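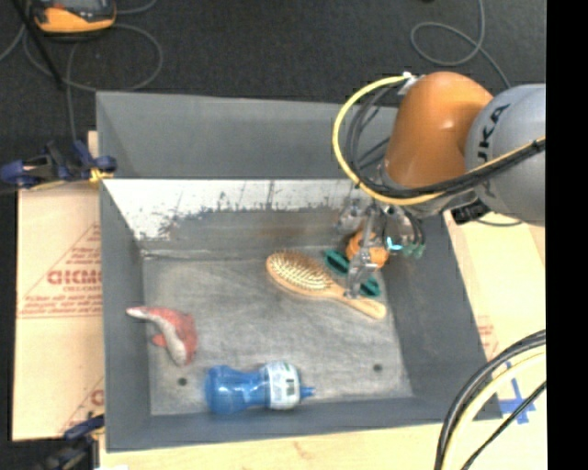 Quiénes somos

Telby es una empresa de fabricación, revisión y reacondicionamiento de contenedores rígidos de gran formato para almacén, taller y laboratorio. Trabajamos con cubas rectangulares de paredes altas e inclinadas, tapas, separadores y bastidores de apoyo. No fabricamos cajas plegables ni envase alimentario.

La actividad empezó en una nave de alquiler con un solo banco de inspección. Lama Daher, ingeniera de materiales, y Damian Baumgartner, procedente del mantenimiento industrial, compraban lotes de cubas retiradas, las clasificaban y devolvían al mercado las que admitían reparación. La fabricación propia llegó después, con la serie Jatance. Hoy la plantilla es de 26 personas, repartidas entre taller, oficina técnica y expedición.

Qué hacemos

Serie Jatance. Cubas grises de acabado mate, con paredes inclinadas hacia el interior y fondo plano. La inclinación facilita el acceso a las piezas próximas a las esquinas y permite apilar los contenedores vacíos uno dentro de otro. El acabado mate reduce los reflejos bajo iluminación cenital, un requisito habitual en puestos de picking y de clasificación de piezas mezcladas.

Serie Skoven. Contenedores de menor altura para kits de montaje y devoluciones. Comparten bastidor con la serie Jatance, de modo que ambas pueden alternarse en un mismo puesto.

Reacondicionamiento. Recibimos contenedores de cualquier procedencia, siempre que estén vacíos e identificados. Cada unidad pasa por lavado, inspección del fondo, inspección de paredes y control dimensional del borde superior. El plazo ordinario es de 20 días desde la recepción del lote.

Criterios de desgaste

El fondo es la zona que más trabaja. Los arañazos finos y las marcas blanquecinas de roce se consideran desgaste normal y no afectan a la clasificación. Un surco que retenga la uña se anota en la ficha. Una grieta, con independencia de su longitud, supone la retirada de la cuba.

En las paredes se revisan los desconchados, los restos de adhesivo y los cambios de tono. Un desconchado superficial se lija y se deja visto – no aplicamos pintura en caras interiores, porque acaba desprendiéndose sobre el contenido. Los goteos secos se eliminan en el lavado. Si persisten después del segundo ciclo, se registran como mancha permanente y el cliente decide.

La clasificación final tiene tres niveles: A, uso general; B, uso interno con marcas visibles; C, reciclaje. En el último ejercicio, el 82 % de las unidades recibidas se clasificó como A o B.

Organización

Lama Daher dirige la oficina técnica y firma los procedimientos de inspección. Damian Baumgartner es responsable de taller. Rhiannon Howells lleva la planificación de lotes y la relación con los transportistas. Zixuan Liao se ocupa de los ensayos de carga y de la documentación de cada serie. Huw Nicholas atiende las consultas comerciales y prepara los presupuestos.

Instalaciones

La nave se divide en recepción, lavado, inspección y almacén de salida. La zona de almacén tiene capacidad para unos 64 palés. Los ensayos se hacen en puestos equivalentes a los de uso, con piezas sueltas de formas distintas depositadas en el fondo de la cuba. Se comprueba el acceso a cada esquina, la estabilidad del conjunto y el comportamiento del borde.

El registro de lotes se gestiona con Ha, una aplicación interna. Cada ficha conserva el número de lote, la clasificación, las observaciones de inspección y las reparaciones anteriores. Los clientes pueden solicitar copia en cualquier momento.

Visitas y consultas

Las visitas al taller se conciertan con Huw Nicholas. Para solicitar una valoración, indique medidas exteriores, número de unidades y uso previsto. Las tarifas de reacondicionamiento se revisan cada año en abril.

Texto actualizado el 2020-03-24.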